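Bindell Hall
Work With Us > Current Openings

Box Office and Front of House Associate (part time, evenings and Sunday matinees)

Bindell Hall seats 327 people, most of whom arrive in the same four minutes. We need someone to sell them tickets, find the tickets they bought in March and forgot to print, and point them toward the restrooms, which are downstairs and always have been.

The job runs 21 hours a week during the season. Pay is hourly, every other Friday, with a free seat to any show that isn't sold out. Our tribute act weekends usually are sold out. Our evening of new work for solo bassoon had 54 people in it, and you would have been very welcome.

What you'll do

Open the window at 4 p.m. and keep it open until intermission. Answer the phone. Explain, kindly, that we are not the other Bindell Hall, the one with the bowling. Process exchanges in Clininetti, our ticketing system, which is older than several of the bands we book and crashes less often. Scan tickets at the door on busy nights. Walk late arrivals to their seats in the dark without narrating it.

On Sunday afternoons we run the family series, and you'll be in the upstairs lobby for that one. Expect strollers. Expect at least one child who would like to discuss the plot with you while it is still going on.

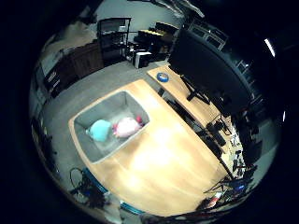

Two soft toys in a gray fabric bin.

The Besnard Room next door holds another 140 and hosts comedy, lectures and the yearly ukulele festival. You'll cover that door too when both spaces are running. There is a connecting hallway. You will get to know it.

What we're looking for

Some experience handling money and the public at the same time. A year in a box office is great, but we've hired well from coffee shops, libraries and one very calm veterinary reception desk. You should be able to stay on your feet for three hours, manage two flights of stairs, and hear "Do you know who I am?" as a real question about the will call list.

You don't need to love every kind of music. Knowing how to spell the headliner is enough.

Nights are part of it. So are most holidays except the ones when we're dark, and the schedule goes out two weeks ahead. Swaps are fine if you arrange them yourself and tell us before the doors open.

How to apply

Send a resume and a short note to Kinga Sárközi, House Manager, through the Contact page. Choose "Jobs" from the menu, as "General" goes to a mailbox we check with less enthusiasm. In the note, tell us about a line you once stood in that was handled well, or badly. No headshots, please. Every season we get headshots.

Interviews are held in the lobby. Use the side door on Binero Street; the front one sticks.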